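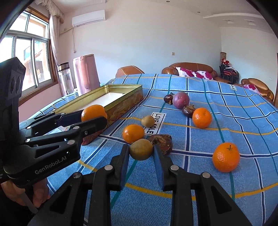

Skirnlow Kitchen Boards > Storage and Shelf Life > Fruit left out on the table

plaidcloth
Posted 2025-07-26
My sister-in-law swears by spreading fruit out on the table instead of piling it in a bowl. Every piece gets its own spot on the cloth, nothing touching. She says the oranges last twice as long. I've been doing it for 4 weeks and I can't tell any difference, except that I no longer have a table. Does anybody have proof of this, or is it one of those things people repeat?

Gutberg
Repeat. Oranges have a thick skin and will sit there fine whatever you do to them. Test it on something that goes bad quickly and then we can talk.

stundar_lane
I half disagree. Air does help. One moldy orange at the bottom of a bowl takes its neighbors with it, and you don't see it until you smell it. Spread out, you spot the bad one right away.

Gutberg
So what helps is looking at your fruit. You can do that with a bowl. Pick it up and look.

stundar_lane
Sure, and how many people do?

Jaidee
The part I never believed is that you can mix everything. Kiwis next to oranges is OK in my house, but put kiwis near ripe bananas and they go soft on you. That's the one rule I'd keep. The rest sounds like it came off the back of a calendar.

plaidcloth
No bananas here. Kiwis, oranges, a purple thing she calls a plum and I call a passion fruit, and a few chestnuts left from who knows when.

Jaidee
Cut it open and settle the argument. And get the chestnuts out of there! They dry up in a warm room. Mine go in the fridge in a paper bag.

oldpeeler
Paper bag in the fridge gave me fuzzy chestnuts in March. I don't trust that one either.

Jaidee
Was the bag folded shut? Mine is left open.

oldpeeler
Open. Same result. Maybe they were bad when I bought them, but that's what everybody says when a tip doesn't work.

stundar_lane
Back to the table question – does the cloth matter? My mother would never put fruit on bare wood. She said it marked the finish.

Gutberg
A cloth keeps round things from rolling off. I wouldn't credit it with more than that.

plaidcloth
It does stop the rolling, I'll give her that. OK, I'm going to put half the next bag in a bowl and half on the cloth, same room, same day, and write down when each one goes.

Gutberg
One bag won't prove anything.

plaidcloth
It's one bag more than she tried.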